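Why is green green? (and what colour is anything, really)
by Yasir Dogar, for the Storkemell young readers' page, May 2026

Quick one this month. Well, quick for me. A reader aged 9 wrote in to ask why grass is green. Great question. Short answer: leaves have green stuff in them. Long answer: we have to talk about light first, so grab a biscuit.

Green gets everywhere. Parks, peas, frogs, cloth. 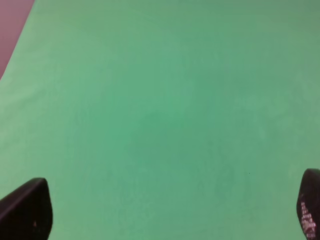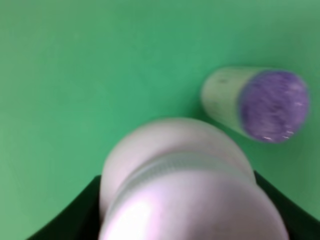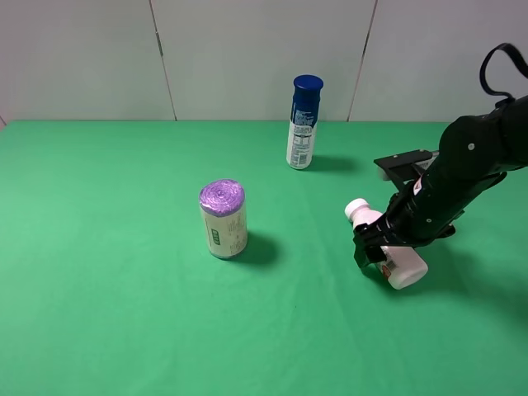
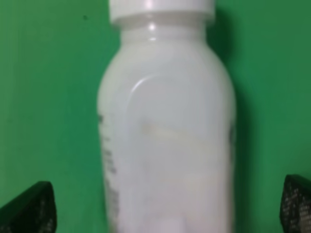

Light first, then.

WHAT'S IN SUNLIGHT?
Sunlight looks white, or a bit yellowy. It's really a mix. Red, orange, yellow, green, blue, violet, all jumbled up together. You can see them come apart in a rainbow. Raindrops bend the light, and each colour bends a slightly different amount, so out they come in stripes. Same thing with a glass of water on a sunny windowsill, if you get the angle right. Takes some fiddling. Put white paper underneath.

Light travels in waves. Tiny, tiny waves. Violet light is down near 400 nanometres, and a nanometre is a millionth of a millimetre. Look at the millimetre marks on your ruler. Now chop one into a million bits. No, I can't picture it either. Red waves are longer. Green is in the middle.

SO WHERE DOES COLOUR COME FROM?
Light hits a thing. The thing soaks up some of the colours and bounces the others back. The ones that bounce go into your eye. That's the colour you see.

A ripe tomato soaks up most of the green and blue. Red bounces off. Red tomato.
A lemon bounces red and green light both, and your brain mixes those into yellow. Weird but true!
Snow bounces nearly everything. White.
Coal soaks up nearly everything. Black.

And this is why colours vanish in the dark. No light, nothing to bounce. Your jumper hasn't changed, it's just got nothing to send you.

OK, GRASS
Inside a leaf there's a chemical called chlorophyll. Say it KLOR-oh-fill. The plant uses it to catch sunlight and make its own food, a kind of sugar, out of water and air. (One of the gases in air, carbon dioxide. Not all of it.) Chlorophyll is very good at soaking up red and blue light. It's not so good at green. So more of the green gets bounced back or goes straight through the leaf, and some of it ends up in your eye. Green grass.

Hold a thin leaf up to the window. Still green! That's the light coming thruogh.

WHY DO LEAVES GO ORANGE THEN?
In autumn lots of trees stop making chlorophyll. It breaks down and the green fades. Yellow and orange stuff was in the leaf all summer, hidden behind the green. Reds are different, most of those get made fresh in autumn. Holly and pine don't bother with any of this, they stay green all winter.

YOUR EYES
At the back of each eye are millions of cells called cones. Most people have three sorts. One sort is best at long waves, one at middle waves, one at short. Your brain compares what all three are saying and comes up with a colour. Some people's cones work differently, so red and green can look much the same to them. That's called colour blindness, though most people who have it still see plenty of colours. Dogs have only two sorts of cone. A red ball on green grass is quite hard for a dog to spot by colour. They've got noses for that.

TRY IT: THE GHOST SQUARE
You need: a green felt tip, white paper, a bright room.
1. Colour in a square as big as a postage stamp. Nice and solid.
2. Stare at the middle of it and count to 59. Don't look away. Blinking is fine.
3. Look at a blank bit of paper.

You should see a pinkish square floating there. Your green-catching cones got tired, so for a moment the others shout louder. It fades fast. Try it with a blue one after and write down what colour ghost you get. Give your eyes a rest in between, and never ever try this with the sun or a torch.

WORDS FROM THIS PAGE
Chlorophyll: the green stuff in leaves
Cone: a cell in your eye that helps you see colour
Nanometre: a very small length

Next time, in June: why the sky is blue and then isnt. Send questions in, drawings too, felt tip is fine.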